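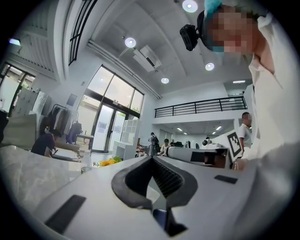 Girora Hall, the front room

I run this page for people deciding whether to rent a place, and I try to look at rooms the way a tired person with boxes would. The listing for Girora Hall calls it "flooded with light" and "endlessly flexible." I have read those words in 8 other listings this year, and 3 of them were basements. So I went for a look in September, paid for 2 hours like anybody else, and kept notes.

The ceiling
High, I'll give them that. The listing says the height makes the room "calm." Height mostly makes a room hard to heat, and I'd like to see a January bill before I call anything calm. The lights are round and recessed into the ceiling, so bring a long ladder or a lot of patience on the day one goes out.

The air conditioner
A white unit up on the ceiling, with a long white pipe conduit running off along the edge. Painting things white doesn't hide them, but it's tidier than most. The office told me the unit is "more than enough" for the space. Enough for how many people, I asked, and got a brochure.

The tall window
Black frame, vertical mullions, set in the curved wall. It's the best thing in the room and the hardest to live with. Try putting a shelf against a curve. The white louvered vent underneath takes care of whatever wall you were hoping to use.

The entrance
Big glass doors with black frames and more panes over them, and greenery outside. Pretty, yes. Also your only real view, and everyone walking up gets the same view of you. The last tenant, a furniture showroom called Esance, apparently liked that. I wouldn't.

The balcony
A mezzanine with a black metal railing, horizontal bars all the way. Families with small climbers should think hard about horizontal bars. The listing counts the balcony in its 1,882 square feet - I asked twice, and they do.

The corridor underneath
Recessed below the balcony and lit by a row of rectangular ceiling panels. The Jusola agency calls it a "gallery passage." It's a corridor. You could hang a few prints there if you don't mind office lighting on them.

Would I rent it? For an afternoon, maybe. For a year I'd want the heating bills first, and a straight answer on the square footage. The Furukawa building down the street is next on my list, and its listing says "flooded with light" too.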